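Quiénes somos

En Pivetti vendemos mesas y las cuatro cosas que se ponen encima. Desconfiamos bastante de las páginas como esta, en las que todo el mundo tiene pasión, valores y un abuelo carpintero. Nuestro abuelo vendía seguros.

Abrimos la tienda de Rerville con 14 mesas y un catálogo fotocopiado. Ahora el catálogo tiene 182 referencias, que nos siguen pareciendo demasiadas, y cada diciembre retiramos las que no convencen. La serie Proltton cayó así: quedaba muy bien en el folleto y bastante peor en una cocina con niños.

Tampoco nos creemos la palabra "eterno" aplicada a un tablero. La madera clara se marca, coge tono con el sol y agradece un paño bien escurrido. Quien le prometa otra cosa seguramente le quiere vender también el barniz - nosotros lo vendemos, pero preferimos que pregunte antes si le hace falta.

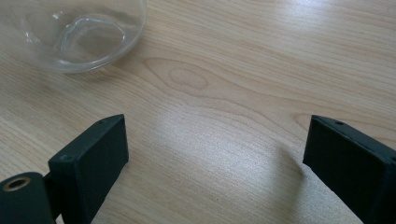
Tablero de madera clara y cuenco de vidrio transparente.

La veta es el motivo de casi todas las consultas que recibimos. Hay clientes que piden el dibujo exacto de la foto, con su óvalo y sus curvas, y les decimos que no podemos garantizarlo. Si el dibujo le importa mucho, venga a la tienda y elija el tablero en persona.

Con el vidrio somos igual de pesados. Los cuencos de la línea Liyanage son transparentes y sirven para fruta, ensalada o llaves. No hemos encontrado en ellos ninguna propiedad que mejore el sabor de nada, aunque un distribuidor insistió en lo contrario.

Los pedidos de más de 400 euros se entregan sin gastos de envío. A partir de 1000 montamos también la mesa y nos llevamos el embalaje. Las opiniones de la web se publican enteras, incluidas las malas - conviene empezar por esas.

Texto revisado el 10 de marzo de 2024.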